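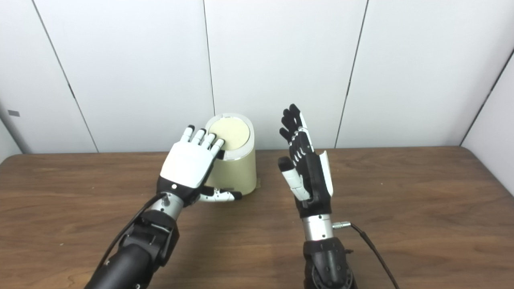

The beige canister on the table, lid on.

May, 6:40 in the morning

Day four of sorting out dry storage. I have settled on the tapered canister for the oats. It is wider at the top than at the base, so it takes a scoop without the knuckles scraping, and it costs very little shelf depth where the shelf brackets get in the way.

Weighed the lot again before breakfast. The canister comes to 200 g empty with the lid. I wrote that on masking tape and stuck the tape inside the cupboard door, next to the tares for the other containers. The old Sideck jar was heavier and the scale drifted when it was left on the pan for more than a minute. I have not worked out whether that was the jar or the battery. Changed the battery anyway.

Measured the shelf in the tall cupboard. Clear height on the second shelf is 101 mm once the lip is taken off, too low for the canister and fine for tins. The third shelf has room. I moved the lentils down and the rice up. The flour stays where it was because the bag clip catches on the hinge anywhere else.

Lid fit: the lid goes down evenly if pressed at the rim on two opposite sides. Pressed in the middle it bows and one edge lifts. I ran the paper test, a strip of receipt trapped under the rim and pulled. It held at six positions and slid at two, both on the same side. Turned the lid a quarter and repeated. The loose spots moved with the lid, so the fault is in the lid and the body is round. Will try warming it in the sink tonight and letting it cool in place.

The Enevness set is still in its carton by the back door. I ordered it for the square footprint and now doubt the decision. Square containers pack better, but the corners hold flour and need a brush. Return window runs to the end of the month. I would keep two for pasta and send back the others if the shop allows a split return. Their page does not say. Sent a question through the form.

Humidity in the cupboard was 54 percent at 6:00 and the same at noon yesterday. The side against the outside wall always reads higher, so crackers and sugar go on the left from now on.

Afternoon, 3:15. Filled the canister from the Abou Jaoude sack. It stopped 74 g short of the whole sack, which went into a small jar for tomorrow. Tapping the canister on the table settled the oats by nearly a finger's width, and I could probably have got the remainder in with more patience.

Wiped the table down with a damp cloth and then a dry one. The grain has raised slightly near the window end. Needs oil before summer.

To buy: masking tape, a soft brush, shelf liner for the third shelf. Check whether Ason still sells replacement lids separately.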